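Stukska Kitchen Arm: Frequently Asked Questions

What is included in the rental?
You receive one arm with gripper, the table mount, the cables and a small tablet with our software Purken already installed. Cups and bowls are not included. Please use your own, so that the arm learns with the things you will really work with.

Can the arm handle liquids?
Yes, this is what most of our customers rent it for. It can hold and tilt light cups, up to 400 grams together with the content. For the first lessons we advise plastic cups and wide bowls. 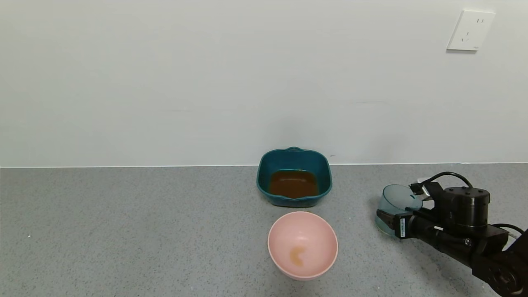
Pouring exercise: the gripper tilts a light-blue cup towards a pink bowl.

Is the arm waterproof?
No. The gripper can be wiped with a damp cloth, but the joints must stay dry. Please do not place the arm in a sink or under a tap.

How many repetitions do I have to show?
For a simple pouring task, 20 good repetitions are usually enough. Our customer Emiko Amano has now recorded 2,582 of them for her test kitchen, but this is much more than a normal user will need.

How long does the installation take?
Please plan 2 hours. If you wish help, Moushumi Mollah from our support team can guide you by video call, every Thursday from 9.00.

Can I use the older Taheri mount?
It fits, but you must order the adapter plate separately. The arm itself stays the same.

Where do I send the arm back?
To our workshop in Stastgate, in the original box. The return label is inside the lid. Please remove the tablet from its holder before you close the box.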